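餐具沥水架

餐具沥水架是厨房中用于放置洗净餐具、使其表面水分依靠重力和空气流动排除的支承器具，多置于水槽一侧的台面上，也有壁挂式和柜内嵌入式。

原理
水在釉面上以水膜和水滴两种形式残留。餐具直立时，水膜沿盘面下流，在最低点汇集后滴落；余下的薄层靠蒸发除去。盘与盘之间留有间隙，潮湿空气方可排出。
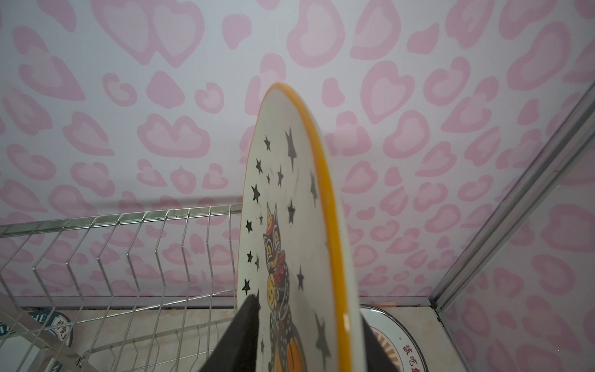
盘子为什么要竖放沥水？
竖放时水沿盘面流向最低点，盘心不积水，正反两面同时接触空气，干燥时间短于平放。

结构
常见形式为单层和双层。双层架的上层设竖向分隔条，供盘类插放；下层多放碗、杯。分隔条间距决定可容纳的盘沿厚度，间距过小则深盘无法插入，过大则盘身倾斜、相互贴靠。部分型号在底部附接水盘，经导流嘴排入水槽。
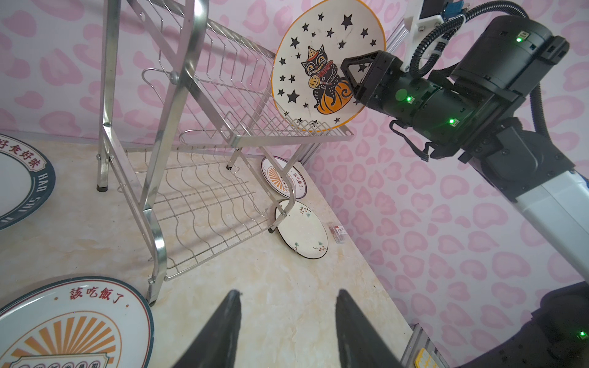 台面上的双层不锈钢沥水架与一只橙边白盘

材料
以不锈钢线材焊接为主，另有镀铬碳钢、铝合金、竹木和塑料。镀铬碳钢在焊点处镀层较薄，长期潮湿易生锈。竹木制品须定期晾干，以防霉变。Turnorel厂的技术手册规定，线材弯曲处不得有裂纹，架体满载253小时后不得出现永久变形。

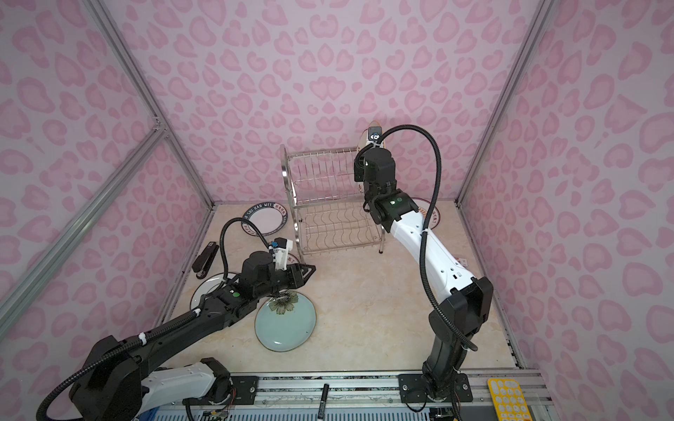 规格与试验
Stondel实验室于17/07/2019发布的试验规程将家用沥水架按盘位数分级，最大一级为16个盘位。耐久试验以插入并取出一只标准盘为一次循环，共3,000次，结束后检查分隔条松动和表面磨损。架脚须有防滑套，四脚高度差不得超过2毫米。
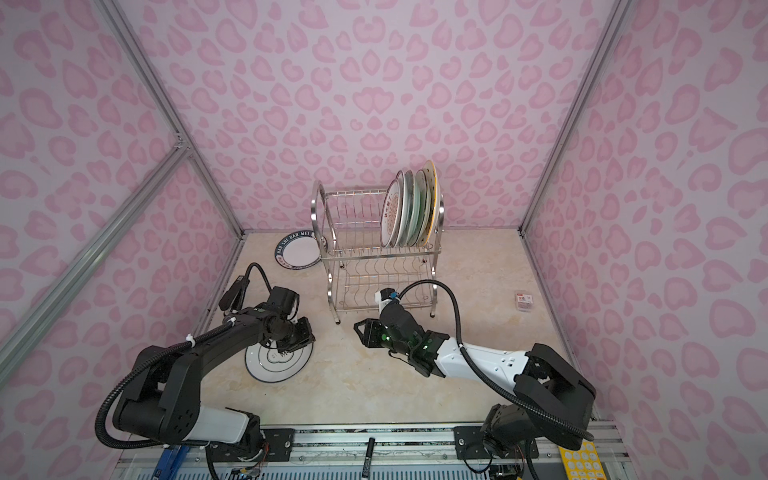
双层沥水架，上层右端并排竖放五只盘子

维护
水垢主要为碳酸钙，可用稀柠檬酸溶液擦洗，再以清水冲净。含氯清洁剂会引起不锈钢点蚀，不宜使用。接水盘应每日倾空。

参见
碗柜；洗碗机；Derkon式滴水板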